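Projects > Kasten > Collecting examples > FAQ

Kasten data collection: questions we keep being asked

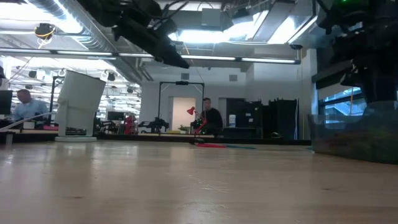
Two arms over the table in the Kasten room, with desks behind.

Thu 2 May — by Timo Teuber
Last updated in April, then again today when someone noticed question four was wrong

What is Kasten?

Kasten is the part of the Skiltar project in which people drive a pair of robot arms through everyday tabletop jobs, so that a learning system can later have a go by itself. Each go at a job is recorded from start to finish. We call one recording an example. Older documents call it an episode, a demo or a run, depending on who was in charge of the spreadsheet that year.

Where does it happen?

At Imilach, in the big open room with the pipework on show. The arms hang down over the table and the rest of us sit at desks nearby, so if you come to collect you will have company, most of it facing a monitor. The Flodivmont site has its own table and its own FAQ, which disagrees with this one about folders.

How many examples do we have?

There were 1221 at the last count. Of those, 908 have been checked and passed for training. The remainder are either waiting for a reviewer or have been rejected, and the review sheet will tell you which. Please don't quote the larger number in talks. Eckhard Nolte has had to correct it in front of visitors and did not enjoy himself.

Do I need to know anything about robots?

No. You need two hands, some patience and the short induction, which Eckhard runs. An earlier version of this page said you needed to be able to program. That was wrong, and it scared off several people who would have been very good at this. Our programmers are, on average, the worst operators we have. I include myself.

What does a session look like?

You get a task card, set the table to match it, and start recording. You do the task with the two controllers, bring both arms back to the rest position and stop recording. Then you put everything back and do it again. A session is 17 examples, with a break whenever you like between recordings. The number came from an early scheduling sheet and has outlived every attempt to round it up.

Does every example have to be perfect?

It has to be honest. If you miss an object and then pick it up on the second try, keep going and keep the recording. A system that has only ever seen tidy grasps has no idea what to do after an untidy one, and it will make plenty. Mark it as "recovered" on the sheet.

What we can't use is an example where you gave up, wandered off to a different task or had a conversation with the arms parked in mid-air. Mark those "reject". There is no penalty, and no league table, although I am told there was once a league table.

How much should I vary things?

More than feels natural. Everyone has a favourite spot for the bin and a favourite hand to start with, and after a few examples the whole session looks like a photocopy. Move objects between recordings. Turn them. Start with the other arm if the card allows it. Five examples from five different layouts are worth more to us than a full session from one.

Don't vary the goal. If the card says the item ends up in the bin, it ends up in the bin. Resting it artistically on the rim is a separate task, and we haven't asked for it yet.

Can people walk about in the background?

Yes. It's a working room, and we don't clear it for recording. People sitting at their desks are fine, as are lamps, plants and whatever the light is doing that afternoon. We would sooner the system got used to a lived-in room now than discovered one later.

Hands over the table are another matter. If anyone reaches in while you're recording, stop and reject the example. If they're reaching in because something is about to go wrong, stop the arms first and worry about the sheet afterwards.

Why are my movements meant to be slow?

They're meant to be steady, and most people only manage that by slowing down. Jerky driving gets learned along with everything else. We had a batch in which the right arm gave a small nervous twitch before each grasp, and the trained system copied it faithfully. The operator concerned has asked not to be named, and wrote this page.

Can I pause in the middle to think?

Briefly. A long pause teaches the system that the correct response to a bin is to hover over it. Think before you press record. If you're stuck halfway through, finish as best you can and leave a note.

Who checks the examples?

Someone other than the person who made them. The reviewer watches each one through, compares the end state with the task card and passes or rejects it. If you disagree with a rejection, say so on the sheet and a second reviewer will look. This has happened often enough that there's a column for it.

What if the arm does something I didn't ask for?

Press stop. Leave the table as it is, write down the example number and fetch Eckhard. Don't restart it to see whether it does it again — he'd like to be there for that.

May I bring my own objects?

Ask first. We like new objects, but each one needs an entry in the object list before it appears in a recording. Nothing wet, nothing sharp, nothing you'd be upset to see dropped from a modest height.

I've done a session and the system still can't do the task. Was it my fault?

Almost certainly not. One session is a small share of what goes into a training round, and a round can go badly for reasons that have nothing to do with the driving. Results go up on the Skiltar page once they've been looked over. If your task is on there and doing poorly, you may well be invited back to collect more of it.

How do I book?

Through the Kasten calendar. Put your name and the task card number in the slot. Slots with only a name in them get given to whoever turns up with a card.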